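Washing and Storing Caps, Hats and Other Shaped Items

Last revised February

Most damage to caps is done in the wash or in the first hour of drying. The fabric itself is usually tough enough. What fails is the stiffener in the brim, the glue behind the sweatband, and the dye where a dark panel meets a light one. The notes below cover cotton and polyester caps, wool caps, straw, and where to keep the lot between seasons.

Check the brim first

Flex the brim gently between finger and thumb. A plastic insert springs back and makes no sound. A cardboard insert feels dead and may creak or show a crease line. Cardboard was usual in older caps and is still found in cheap giveaway ones. It must not be soaked. Clean it with a damp cloth only, and keep water off the stitching at the front edge, where it wicks in.

If the brim has already gone soft, it can sometimes be saved by drying it flat under a heavy book with a sheet of baking paper on each side. Leave it two full days. A brim that has delaminated inside will stay lumpy whatever you do.

Hand washing, cotton and polyester

Use a bowl or a clean sink with enough cool water to cover the crown. Add a teaspoon of mild liquid detergent and mix it in before the cap goes in. Powder leaves grit in the seams unless fully dissolved.

Test the dye on the inside of the sweatband with a wet white cloth. If colour lifts, wash the item alone, in cold water, and do not leave it standing.

Work on the sweatband with a soft toothbrush. Most of the dirt is there. Brush along the band, never across it, as the edge stitching is light and pulls. For yellow or grey marks, make a paste of bicarbonate of soda and water, leave it on for 20 minutes, then rinse. Salt rings on the outside of the crown come off with plain water if they are fresh. Old ones may need a spoonful of white vinegar in the rinse.

Rinse until the water runs clear. Detergent left in a sweatband goes stiff and irritates the forehead.

Do not wring. Press the cap between two towels and then shape it by hand.

Drying

Stand the cap over something the size of a head. An upturned bowl does the job, as does a large jar with a tea towel wrapped round it. A balloon is often suggested and works well enough, though it shrinks overnight in a cold room and the crown sags with it.

Keep the cap out of direct sun and off radiators. Polyester panels tolerate warmth, the glue behind them does not. With air moving through the room, a cotton cap dries in a day. The sweatband is always last. Pinch it at the back seam to check before putting the cap away, as mildew starts at that point.

Wool and felt

Brush with a soft clothes brush, anticlockwise on the crown, following the nap. Steam from a kettle will lift dents if the hat is held well clear of the spout and kept moving. Wear an oven glove. Water spots can be evened out by dampening the whole panel slightly and brushing while it dries. Anything greasy should be dabbed with dry cornflour, left overnight and brushed off.

Straw

Straw is brittle when dry and weak when wet. Wipe with a barely damp cloth. To reshape, hold it in steam until it gives, set it over a bowl and leave it alone until the next day. Never pick a straw hat up by the pinch at the front of the crown. The cracks always begin there.

Storage

Hooks are convenient for a cap in daily use. Over a whole winter they leave a point in the crown that does not come out. Caps kept for longer should sit upright on the brim edge, crown up, in something open to the air. Perforated plastic baskets are good for this. They let the sweatband finish drying, they can be rinsed under a tap, and they do not shed fibres as wicker does. Choose one slightly larger than the cap, so that the brim is not bent to make it fit. 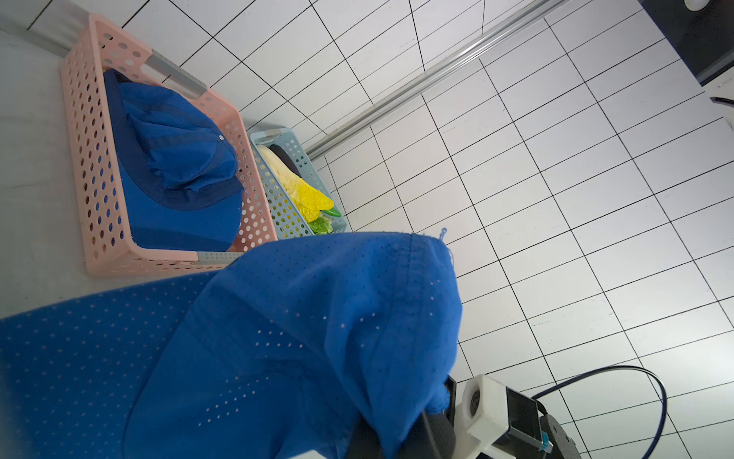 Silvia Zeman wrote in to disagree about one cap to a basket: "I nest mine, one inside the other, with the back of each crown left up and not pushed in. Eight years on the same shelf and the fronts have kept their shape. If you fold the back half in to save room, the crease stays for good. My mistake was lining the basket with newspaper. The ink came off on a cream one and I never got it out."

Nesting is acceptable for unstructured caps and for firm ones of the same make, where the crowns match. Mixed sizes press on each other. Newspaper should be kept away from anything pale. Plain tissue is cheap, and a packet of 100 sheets lasts for years.

Lids and sealed tubs are a poor choice in any house with damp walls. If a sealed tub is the only option, put in a fabric bag of dry rice and change it every couple of months. Cedar blocks are for wool only. They do nothing for cotton, and the oil can mark it where it touches.

Keep baskets off the floor of a wardrobe on an outside wall. Air is coldest and wettest there, and a gap of a hand's width behind the basket is enough to prevent most trouble. A shelf above head height is drier, but put the items needed first at the front.

Cleaning the baskets

Dust settles in the holes and gets carried back to the fabric. Twice a year, empty the baskets and soak them in warm water with washing-up liquid. A bottle brush clears round holes. A cotton bud is better for narrow slots. Clip-on handles should be taken off if they come away easily, as dirty water sits underneath. Do not force them, since the lugs snap in cold plastic. Shake the basket, stand it on end, and let it dry completely before refilling.

Soft plastic goes tacky with age, mostly where it has stood in sun. Once it feels sticky it will mark cloth and should be moved to other work - pegs, cleaning cloths, seed packets.

The washing machine

A machine wash is possible for a cotton or polyester cap with a plastic brim, at 30 degrees, in a mesh bag, with soft items such as T-shirts. Keep towels out of the load, as they beat the crown flat. Set the spin to the lowest speed offered. Avoid fabric softener, which coats the sweatband and stops it absorbing.

The dishwasher is sometimes recommended. The water is too hot, the detergent contains bleach in many cases, and the brim tends to warp against the rack.

Tumble dryers should not be used for any item on this page.

Small repairs

A loose button on the crown is normally held by two prongs bent over underneath. Press it back through the hole and fold the prongs flat with pliers, with a scrap of cloth over the button to protect the finish. If the prongs have broken, a covered button of the same size can be sewn on with doubled thread.

Sweatbands that have come away at one side can be tacked back with small slip stitches in polyester thread. Go through the existing needle holes where possible. Fabric glue is quicker, but it sets hard and has to be cut out later.

Plastic snap fasteners at the back crack across the pegs. There is no good repair. Cut the strap off close to the seam and sew in a piece of hook-and-loop tape, soft side facing the hair.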